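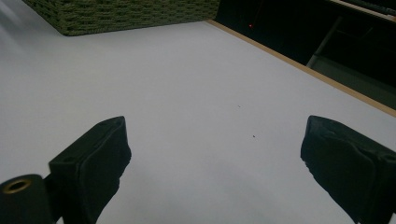 Glare and Reading Comfort on Study Tables
Mỹ Doãn and Lorenz Hauser
Supervisor: Theresia Kälin

1. Background

Students at our campus often complain about the tables in the Papadakis reading room. They are pale and sit under ceiling lights that can't be dimmed. We wanted to find out whether the colour of a table affects how long people can read before their eyes feel tired.

2. Method

We ran the study in October with 14 students. Each person read printed text for 10 minutes at a white table and again at a dark grey one, with a break in between. Half started at the white table. After each session they filled in a short form about eye strain, glare and how easy it was to keep their place on the page. The blinds were kept closed.

We also put a survey on the library noticeboard and received 259 replies. Our target was 200.

3. Results

Glossy paper caused more complaints than plain paper at both tables. Table colour mattered less than we expected. Most readers rated the two tables the same for eye strain, and those who did see a difference were split over which was worse. In the survey, the usual complaint was the position of the lights. Seats directly under a fitting were the least favoured.

4. Problems

One light failed partway through and we had to repeat two sessions. The grey table was also slightly lower, and two people said this bothered their necks. We should have measured both tables before booking the room.

5. Next steps

Aurelia Holzer has offered us the smaller room upstairs, which has adjustable lamps. We would use tables of equal height there and test matte paper only.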